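Dustcloth

A dustcloth, also called a duster or dust rag, is a piece of fabric used to remove dry dust from household surfaces. It is among the simplest cleaning tools still in common use, having no moving parts and, in most homes, no fixed address. The word covers everything from a purpose-made cloth with stitched edges to the back half of an old undershirt. Both do the same work, though only one is sold in packs.

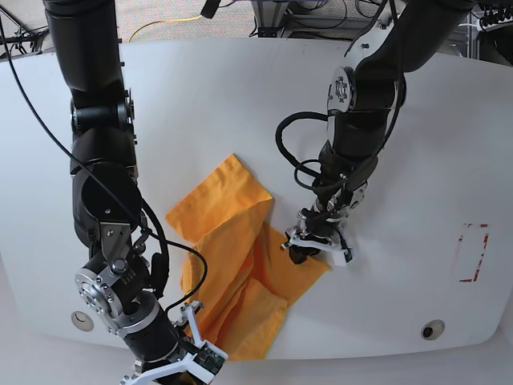 Household Encyclopedia — Cleaning and Laundry section
Written by the Leckie Desk. Last revised in December.

Materials

Cotton flannel is the traditional choice. Its brushed surface has a short, fuzzy nap that catches fine particles, and it is soft enough to use on polished furniture. Plain woven cotton works nearly as well once it has been washed enough times to lose its finish. New cotton tends to push dust from one end of a shelf to the other, which can look a lot like cleaning to the person doing it.

Synthetic cloths, usually a blend of polyester and nylon split into very thin fibers, became common in homes toward the end of the last century. They hold dust well when dry and can be used damp on glass. They also grab on to rough skin, splinters, and each other. Wool is used mostly in dusters with handles. Linen sheds little lint and is favored for glassware, where it goes by the name of a towel and expects to be treated better.

Color

Dustcloths are sold in many colors, but yellow has a strong hold on the trade, particularly in Britain, where the yellow duster is close to a national emblem of spring cleaning. Several explanations are offered. One holds that yellow shows dirt clearly, another that it hides it. A third, that yellow cloths are simply easy to find when left behind on a bookcase, has the advantage of matching most people's experience.

The dye in cheap cloths often runs. Instructions to wash separately are printed on the label and are generally read after the first load, by someone holding a pale yellow pillowcase.
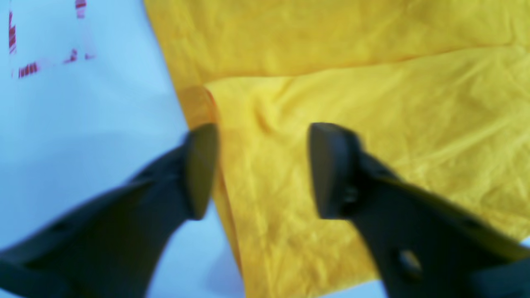 Hems are a related matter. A whipped or blanket-stitched edge, often in a contrasting thread, keeps the weave from unraveling and stops loose ends from snagging on drawer pulls. Pinked edges are cheaper and last until the wash. A cloth with no hem at all will slowly turn into a smaller cloth.

Use

Most household guides agree on a few points. Dusting is done from the top of a room downward, so that whatever falls lands on something not yet cleaned. The cloth is folded into quarters, giving several clean faces, and refolded as each one fills. Delicate objects are lifted and wiped, not wiped around, although the ring left by the second method is a useful record of where everything goes.

Guides part ways on whether the cloth should be dry. The dry school warns of streaks and raised grain on bare wood. The damp school points out that a dry cloth shaken indoors has achieved nothing but travel. A compromise is the treated cloth, lightly dressed with oil or wax, which picks up dust well and leaves a faint film to which new dust will shortly attach itself.

Shaking a dustcloth out of a window was once a standard part of the routine. In the town of Hedo, a bylaw still forbids it before 8 in the morning on any street with a footpath. The fine is 3 coins of a currency no longer issued, and enforcement is thought to be light.
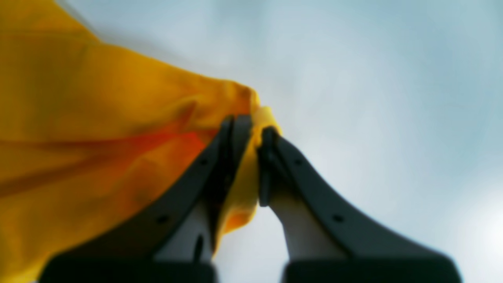 A yellow cloth, gathered at one point and hanging in loose folds.

Care and storage

Cotton dustcloths can be machine washed warm and dried on a line. Fabric softener coats the fibers and makes them worse at picking up dust, a fact known to few of the people who own fabric softener. Synthetic cloths are best washed apart from cotton, whose lint they collect with great energy and give up only under protest. Cloths dressed with drying oils such as linseed need more care: they can heat up on their own when left in a heap and have started house fires. They should be spread flat outdoors to dry before being thrown out.

See also: Chamois; Feather duster; Lint; Rag trade; Spring cleaning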